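4 Operating rules for hand-held gripper sessions

This section applies to all operators using the Fleltov hand-held gripper in homes and other occupied rooms. Read section 3 (Charging and pairing) first. Site rules take priority where they are stricter than the rules given in this manual.

4.1 Before the session

1. Get written consent from the resident. Form 112 must be signed before the gripper is switched on. Verbal consent is not accepted.
2. Ask the resident to remove or cover mail, medicine labels, family photographs and open screens. Do not move these items yourself.
3. Walk the path between the work surface and the doorway. Remove trip hazards only with the resident's permission.
4. Check the gripper:
 a. Open and close the fingers 5 times with no load. Travel must be smooth over the full range.
 b. Check that both finger pads are seated and free of grit.
 c. Check the linkage screws by hand. If a screw turns, tighten it with the supplied driver and repeat step 4a.
5. Enter the site code and operator name in the session log.

CAUTION: Do not use thread-locking fluid on the linkage screws. It can migrate into the pivots and cause the fingers to stick.

Note: Pads are consumable parts. Replace both pads at the same time, even if only one is worn.

4.2 Surfaces

Glass, polished stone and other reflective tops can degrade tracking when daylight falls directly on them. Stand so that the brightest part of the surface is to one side of the gripper. Do not close the resident's curtains unless the resident agrees.

If the surface has an opening, a recess or a raised ring, treat the edge as a snag point. Cloth may be drawn across it. Rigid tools may not. Keep the fingertips clear of the opening at all times.

4.3 Handling cloth

1. Hold the gripper level, with the fingers open wider than the fold to be picked up.
2. Approach from the near edge. Lower the fingers until the cloth lies between the pads.
3. Close slowly. Stop when the cloth is held. Further squeezing does not improve the grip and shortens pad life.
4. Draw or lift the cloth at walking pace or slower. Sudden turns of the wrist blur the recording, and blurred passages over 151 frames long are rejected at review.
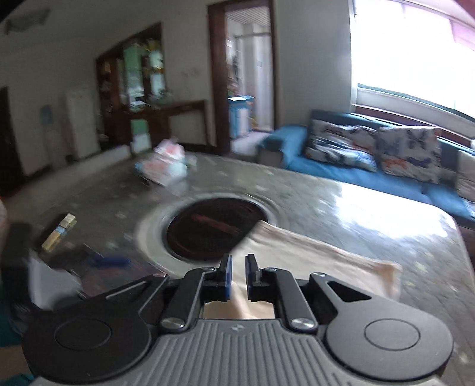
5. Lay the cloth down before opening the fingers. Do not drop or throw it.
6. Pause with the fingers open and the gripper still. Begin the next pass only after the status tone.

CAUTION: Do not pick up a cloth that has been used with solvents or bleach. Pad material is damaged by both.

Note: The maximum load for soft goods is 700 g. A wet towel can exceed this limit.

4.4 Stopping

Stop at once if a child or pet comes within arm's reach, if the resident asks, or if either finger fails to return. Put the gripper down on a flat surface, fingers open, and switch it off. A session stopped for a mechanical fault may not be resumed with the same unit.

4.5 Records and contacts

Keep the consent form with the session log. Fault reports go to Byung-chul Koo (hardware). Questions on consent and privacy go to Marianna Makowska. Changes to this section are approved by both and take effect when the revised page is issued to operators.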